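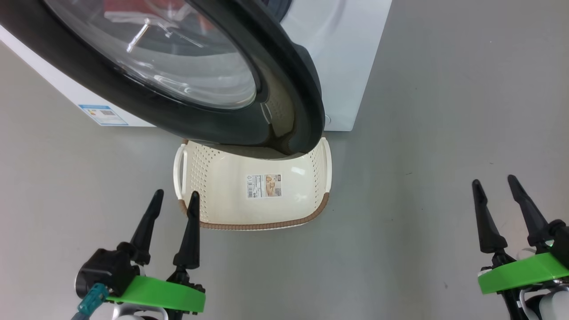

**Wool and the washing machine: notes after the July evening**

Many members asked me to write down what I said at our last knitting evening in Kastmont, so I try to do it now in a more orderly way. I have washed wool by hand for most of my life, as my mother did in Puno, and I came to the machine only when my wrists began to complain. I was afraid of it. Now I use it for perhaps half of my knitted things, and I have ruined only 2 pieces, both by my own hurry.

First, please read the label of the yarn before you cast on, and keep it. I put mine in an envelope together with a short end of the yarn and the date of the knitting. If the label says superwash, the fiber was treated so that it does not felt easily. If it says nothing, I treat it as wool that will felt. Rupert Stöckli asked if one can recognize superwash with the fingers. I cannot. It is often a little more smooth and heavy, but I have been wrong about this.

Wash your swatch. I know that this is boring advice and that half of the room laughed. But a swatch that was never washed tells you very little about the sweater. Superwash yarn can grow in the water, sometimes by a full size in the length, and a cardigan with 115 stitches across the back which fits very well on the needles may hang to the knees after the first bath. Wash the swatch in the same way as you plan to wash the garment, dry it flat, and only then measure.

Felting comes from rubbing, from heat and from sudden change of temperature, and soap helps it along. This is why the wool program turns the drum so little and rests for long times between. It is also why "delicates" is not always the same thing as "wool". On my machine the delicates program moves much more and I use it for blouses only. The booklet explains it on a page near the end, and I suggest you look for this page in yours. If you lost the booklet, most makers put it on their website.

My own way is this:

- Garment inside out, buttons closed, and everything in a net bag with a zipper.
- Cold water, or 30 degrees at the most.
- Liquid detergent for wool, less than the cap says. No powder, and no softener.
- Spin on the lowest number.
- Take it out as soon as the program ends. Wet wool that lies folded on itself keeps the folds.

Do not lift a wet sweater by the shoulders. Carry it with both hands under it, like a sleeping cat, and put it on a towel. Roll the towel with the sweater inside and press with your knees. Then open it on a dry towel and give it the shape with your hands, the sleeves straight, the ribbing pushed together. I measure mine against the pattern at this moment. In my kitchen it dries in 2 days in summer, and in winter longer.

About color. Nima Bahrami brought her striped blanket and told us how the red went into the cream. I am very sorry for this blanket, it was beautiful work. With strong reds and dark blues I first put a piece of the yarn in a glass of warm water with a drop of detergent, and I leave it while I do other things. If the water takes color, I wash the whole skein several times before I knit. Some people add vinegar. Kevin Scanlon is convinced by it and we did not agree. In my experience it helps with some acid dyes and does nothing for the others, and you do not know from outside which one you have.

What I still wash by hand: lace, anything with mohair, anything from my mother, and all socks that were darned with a different yarn than they were knitted. The last may sound strange, but the darn and the sock shrink differently and you get a hard lump under the heel. Lorcan Mulcahy wore such a sock on a long walk and can tell you more.

One question I could not answer in July was if it is better to wash moth-eaten pieces before or after the repair. I have asked since, and I have also tried it with an old vest. Wash before. Larvae and eggs can be in the piece even when you see only one hole, and you do not want to sit with it on your lap. After washing, the edges of the hole are also more honest, and you see which stitches are weak. Dry it very well, put it in the freezer in a closed bag for two weeks, and repair it after that.

The next evening is for mending elbows. Please bring a piece with a real hole, a blunt needle, and yarn a little thinner than the original. I have 9 darning mushrooms that I can lend, so if you have your own, bring it please. We begin at 7 p.m., and the side door will be open.

Yolanda Huaranga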